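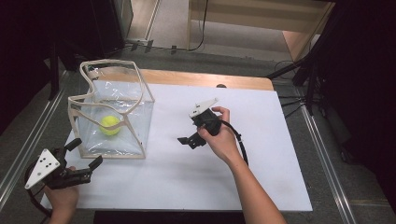

1st October

Back on the Dudás figure, the 1:12 one. Kai left the second resin casting on my shelf with a sticky note that said "better??" and yes, better! The jacket collar doesn't swallow the chin any more and you can get a fingernail between the cape and the boots. I still think the left boot is a hair longer than the right, but Mareike K. measured it and says I'm seeing things, so I'm dropping it.

Spent most of the morning on the neck joint. The old peg was too short and the head popped off whenever you tilted it back, which is the one pose everybody wants from him (he's a gloater, he has to look down his nose). I drilled out the socket, tried the longer peg from the Zarkimico wrestler, and it holds. Did 60 tilts in a row while on the phone with Reinhold and the head stayed on. The paint on the back of the collar rubbed a bit though, so we need either a thinner coat there or a slightly wider collar. Jörg, can you shave the inside of the collar in the sculpt file? Not the outside, I like the outside.

Hands: we're at four pairs. Fists, open palms, the pointing one, and the pair that holds the lantern. Kai wants a fifth pair for the book. I said the open palms can hold the book and then spent half an hour proving that they can't, so okay, fifth pair, Kai wins.

## Alternate colors

The fair exclusive gets the player 2 scheme from Bivomitz: teal jacket, mustard trim, white hair. I painted one up with what we had lying around and it looks great from across the room and muddy up close. The mustard goes green wherever it overlaps the teal. Things I tried:

- gray primer under the trim only (a little better)
- trim first, masked, then teal over it (best so far, slow)
- mustard with a drop of orange in it (fun, but he looks like a crossing guard)

Going with masking for the paint master. The factory will have its own way of doing it anyway. Run size is still 4,000, and Reinhold says that number is final now, so please stop asking him, me included.

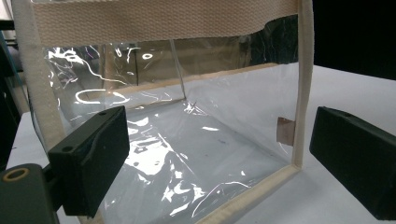

## Box and insert

Odumen sent the new window box flat, and I folded it up. Good stiff card, the flap closes properly, but the tray is still cut for the old hands and the lantern rattles. Needs a deeper pocket, say where the stand goes now, with the stand moved behind the backdrop card.

Mareike Wendt has the text for the back panel. It was almost 30 lines in August and it's down to 18, and the joke about the lantern survived, hooray. She wants to know if the age line goes on the front or the bottom. I have no idea, asking Reinhold.

Still open:

- collar file (Jörg)
- book hands, rough sculpt (Kai)
- second player 2 paint-up with the masked trim (me)
- tray drawing back to Odumen with the new pocket marked
- more of the small pegs, I used the last good ones this morning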